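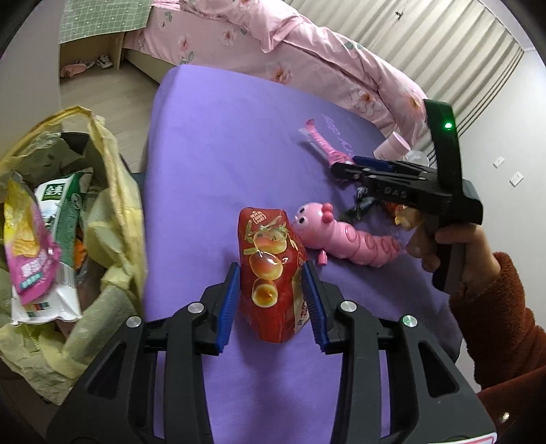 A red snack package and a pink toy caterpillar on a purple padded surface.

Planning Walls Return to the Shared Office

When Ogundipe moved its regional staff onto a single floor in February, the furniture order included 14 magnetic planning boards and no new meeting tables. The choice reflects a wider change in how mid-sized employers equip shared workspaces. Screens remain in use, but schedules that many people must read at once are moving back to the wall.

Suppliers have adjusted their ranges accordingly. Vomano now sells its enameled steel boards in 5 widths, each with a printed grid for weekly or monthly use. Stumo has concentrated on mobile stands, with locking casters and a surface on both sides, intended for teams that change rooms during the day.

Surface quality accounts for most of the difference in price. Lacquered boards cost less and suit occasional writing – a training room, for example – while enameled steel tolerates daily cleaning and stronger solvents. Buyers are advised to ask for the warranty terms on the writing surface separately from those on the housing.

Installation also deserves attention. Ziseck, a fit-out contractor, surveyed 133 completed projects and found that boards were most often moved within the first year on account of glare from windows. The firm now marks positions with paper templates and leaves them up for 2 weeks before drilling.

Ogundipe has kept its boards where the templates placed them. A second order, for the ground-floor reception area, is to be reviewed after 6/30/25.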